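About Brelus

Brelus writes the software side of two-arm manipulation. Control, perception, planning, plus the tooling nobody budgets for. Started in Bradberg with one arm and a borrowed desk, now 17 people across two rooms. Still not enough desks.

Most of our customers already own arms. What they don't have is code that copes with clutter. So that's the job.
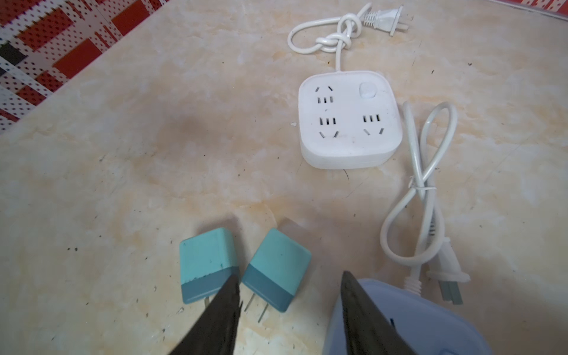

Perception first. Our stack is called Urnon and it runs on the wrist view plus fixed views, merged into one map of what's graspable. Small household electrical stuff is our main test set at the moment, and it's nasty. White cord on a pale marbled floor, one of them knotted, one bundled up with a twist tie, and the segmenter has to say which plug belongs to which cord. Prongs are thin and shiny so depth drops out. Chalerm Kongkaew's team rewrote the thin-object model in October and it's a lot better, not finished.

Planning is a seperate module, La. Takes the map, picks which arm goes, keeps the other one out of the way. Replans 6 times a second. You can run La without Urnon if you have your own vision, several people do.

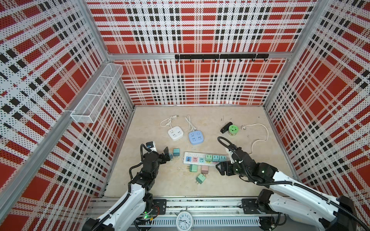

Both arms at the power strip, left gripper at a small charger.

Control: we sit on top of your vendor's driver, we don't replace it. Force limits live in one config file. Logs are plain text, on purpose. Prapai Wongsuwan looks after the replay tool, which lets you step thru a run and see what the planner thought it was doing. Probly the thing customers email us about most.

Close-quarters work is where we spend the most hours now. Two grippers, one pile, cables everywhere.

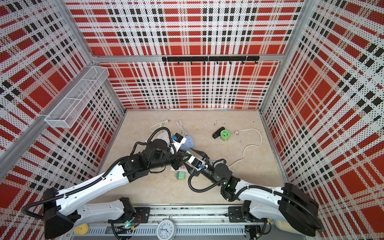 Grippers nearly meeting over the power strips.

Working with us: send a bag of the objects you care about and a description of your cell. We come back with a trial config and a list of what it can't do yet. Trials run some 2 weeks. No sales team, you'll get an engineer.

Hiring: planning and tooling, see the jobs page. Visitors ok, write first.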